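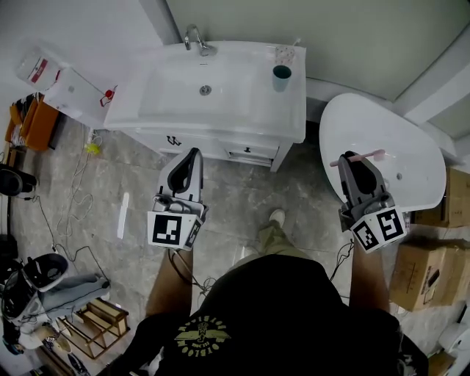
Vanity and freestanding tub, guest bathroom.

Forum: Property Standards > Bathrooms
Topic: Sealant renewal interval in furnished rentals

Eimear Nic Giolla
Posted 2019-10-16
Members are invited to comment on the proposed interval for renewing silicone sealant around basins and tubs. The draft guidance calls for renewal every 100 weeks in all furnished units, whatever the condition of the joint. The Ulton portfolio comprises 600 units, and the cost of a fixed interval would be considerable. I would welcome views before the text is adopted.

koller_lettings
Our office supports a fixed interval. Inspection reports vary too much between inspectors, and tenants seldom report a failing joint until the floor covering has lifted.

tritis_maint
I must respectfully disagree. Sound sealant should be left in place. Removal with a blade carries a risk of scratching the tub, and a poorly prepared joint will fail sooner than the one it replaced. We recommend inspection at each change of tenancy, with renewal where there is mold behind the bead or any loss of adhesion.

koller_lettings
That assumes tenancies change. Several of ours have run for more than six years.

gravo_627
May I ask whether freestanding tubs fall within the scope? Ours do not meet the wall at any point, and the only joint is at the floor.

Eimear Nic Giolla
Freestanding tubs are covered under section four, floor joints only. The basin joint is treated separately. With regard to long tenancies, I am prepared to propose a yearly inspection in place of the fixed interval.

tritis_maint
That would be acceptable to us.

koller_lettings
We maintain our objection but will not oppose the amendment, provided that the inspection form is standardized.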